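The Yellow Box

The bus to Arbridge left at 2, and she had not packed the box.

It had come from her brother in January, full of oranges, and she had kept it on top of the wardrobe because the yellow cheered the room up. Now it had to hold whatever she was taking to the flat in Iseck. One box, the landlady had written, and one suitcase. The stairs were narrow.

She put it on the round table and looked around for something to start with.
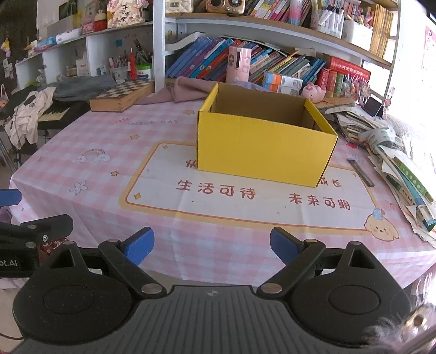
The yellow box on the gingham cloth, with the chessboard behind it.

The chess set was her father's. He had taught her on it, two games a night, and he had never let her win. She laid it in the box, took it out, and laid it in again on its side. It took up most of the room.

The radio could stay. So could the books, and the pink pig, which looked at her from the shelf. The papers she would have to go through, but there were letters in that pile – she knew it without lifting a page – and she would end up reading them.

She sat down. The rent in Iseck was 350 a month. She had already paid the first one.

After a while she got up, fetched the pig and pushed it in next to the chess set. Then she went to find the tape.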